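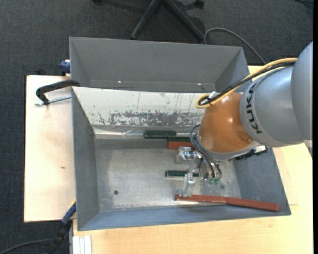

Evaluación del cortador de verduras en espiral Plilach

El Servicio de Cocina de la Escuela Landry ha examinado el modelo de mesa Plilach, destinado a preparar hortalizas en tiras y cintas. La revisión correspondió a Shanthi Fakir y Takumi Oshima durante el mes de mayo.

El aparato incluye dos cuchillas. La fina ofrece un corte regular en calabacín y pepino; con la zanahoria delgada deja un resto excesivo. La boniata exige pelado previo y bastante fuerza en la manivela. Las ventosas se sueltan sobre superficies enharinadas.

Precio de compra: 4.000 yenes. Se recomienda su adquisición para grupos reducidos.

1 de julio de 2021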